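Rocha wetland count goes acoustic, and the bats show up

October 16, 2018

The first full season of sound recording at the Rocha wetland reserve is in, and it's a good one! The Grovurus project put 16 acoustic recorders along the reserve's creeks and hedgerows in June, and the finished batch of recordings has now been sorted and checked by ear. The headline number is 88 species of birds, frogs and bats, 28 of which had never been logged at the site.

The bats are the big surprise. Earlier surveys relied on evening walks with handheld detectors, and those walks tended to end well before midnight. The recorders kept going until sunrise, and a lot of the new bat calls come from the hours just before dawn, mostly along the north creek, where the old alders lean out over the water.

Frogs did well too. One small pond behind the Omidance field station — left off the survey map for years because it dries up by late summer — turned out to have one of the busiest choruses on the whole reserve.

Getting clean sound out of a marsh takes some care. Each recorder sat on a post at chest height, facing away from the prevailing wind, and was set to run for ten minutes out of every half hour. That schedule made the batteries last between visits and still left more than 200 hours of audio to work through. Files full of heavy rain were set aside and not counted.

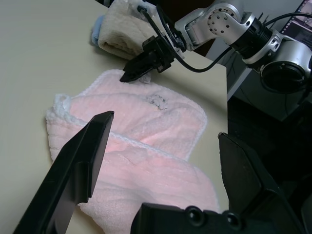 Sorting was done with Ondico, the project's own call-matching software, which flags likely species and gives each match a score. Anything with a low score went to a human listener, and so did every species that would be new to the list. Two wren calls are still being argued over, and they have been left out of the total for now.

The recorders go back out next spring, with a few moved to the drier south side, where there are almost no night records at all. The full species list and a set of sound clips can be picked up at the Omidance front desk.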